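4. How makers talk about small batches

By this point I had 585 shop posts in the pile, all of them from people who make and sell little collectible figures by hand, and I want to slow down a bit and tell you what I found when I read them properly. The earlier sections deal with price. In this one I look at how makers announce a new series, and mostly at what they say about how many pieces there are going to be.

I went in with a guess. I thought makers would give a number every time (it's the easiest way to make a buyer hurry, after all!) and that the number would be small. I was wrong on the first half. Most of the posts I read gave no number at all. They said "a few," or "a handful," or "while my clay lasts," and one seller from Plomley just wrote "enough, I hope." When a number did show up, it was nearly always a round one, and 200 was the biggest I came across from anybody working alone.

So I started asking. I wrote to sellers through their shop pages and asked how they settle on the size of a run, and whether they decide before or after they start casting. The replies were long and friendly and went all over the place – I got a lot of pictures of cats asleep in packing material. What came through again and again was that the run size gets settled by something dull. One maker stops when her mold starts to lose its edges. Another had bought a stack of folding boxes at a discount and made creatures until the boxes ran out. A third, who sells under the name Liso, told me she quits when she's bored with the color, and that she can feel it coming a day or two ahead.

I liked that answer so much that I went back and read all of her posts again in order. She never mentions boredom to her buyers, of course. She writes "this color is now retired," and it sounds very grand. Two of her retired colors have come back since, under new names, and her regulars noticed right away and teased her in the comments.

4.1 Rare and common

Nearly every mystery series I looked at had at least one rare version tucked in with the common ones. What I wanted to know was where the rare ones come from. In factory-made toys the odds are set in advance. In handmade work it's much looser. Several makers told me their first rare piece was a mistake they happened to like: too much pigment, a glaze that pooled, a batch mixed late at night when two pinks look like the same pink. They set it aside, then put it in a box with the rest, and the buyer who got it was thrilled. The next series had a rare version on purpose.

The forum run by the Brastville toy swap was a big help with this part. It has 1004 threads going back years, and buyers there keep careful lists of who pulled what. I used those lists to check what makers had told me, and they matched up better than I expected. Where they didn't, it was usually the maker who had forgotten a piece.

Color names gave me the most trouble. One person's coral is another person's brick, and blues are worse. I ended up sorting by broad family only (reds together, blues together) and leaving the poetry to the makers.

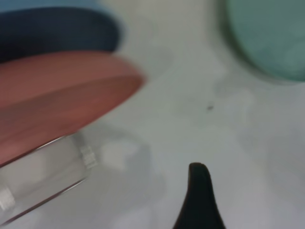
Figure 3. Rounded forms in reddish and blue shades on a pale tabletop.

4.2 An older habit

I don't want to give the idea that any of this is new. The Juntunen catalog, which I was lucky enough to borrow for a couple of weeks in July, is from 1939 and lists little painted animals sold in plain paper packets, your choice of price but not of animal. There's even a line promising that "one in the tray is special." It doesn't say which tray, or how special, and I'd love to know. I've read that page more times than I should admit.

What the catalog doesn't have is any sense of a person behind the packets. Today's posts are full of it – sore thumbs, a kiln that trips the breaker, a name the maker's kid came up with. Buyers quote those bits back to each other on the forum far more often than they quote the run size, and I come back to them in section 5, along with the backstories printed on the little cards.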